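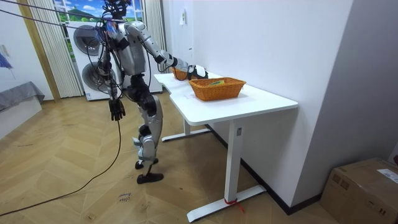 About Skuvwood

Skuvwood is a small studio for online strategy games. We make the games and we also run the servers on which they are played. Our office is in Wimholm, and a part of the team works from Kustcombe.

The studio was founded by Sofia Gkikas and Periklis Athanasiadis. They met as players in the same team, in a game whose servers are closed today. Sofia wrote network code for a shipping company at that time, and Periklis was drawing maps for other people's mods in his evenings. Their first common work was a map pack. The second was a complete game, and it is still the one for which most of our players know us.

Our games

Karamanlidis is a large-scale strategy game for teams. A match can have up to 40 players on one map, and it can last a whole evening. The name comes from the general in the first campaign, who loses his capital in the opening mission and must win it back. Karamanlidis is played on PC, on Windows and Linux. We publish 2 big updates every year, one in January and one in the summer, and between them we correct errors and balance the units.

We are also preparing a smaller game with shorter matches. It does not have a final name yet. Players who have an account with us will be invited to the test.

How we work with players

The simulation in a big match is heavy, and one slow computer can make the game slow for everybody. We know this problem very well from our own matches. For this reason the lobby makes a short speed test before the first match of the day and shows the result to the host. The host decides who can join. We do not sell a better place in the queue.

Maps made by the community are welcome. More than 300 of them are now in the public map list, and Periklis reads the comments under each new one. If your map is accepted in the ranked list, your name stays on the loading screen, also when we change something in the map later.

Moderation is done by people who are employed by us. When you report a player, you receive an answer in your account messages, and you can ask for a second opinion if you do not agree.

Working with us

At the moment we look for a server programmer and for a tester who speaks good German. Both positions can be done from Wimholm or from Kustcombe. Please send some words about yourself and about the games you play, together with your résumé, by the form on the contact page. Sofia answers these messages herself, usually in the morning.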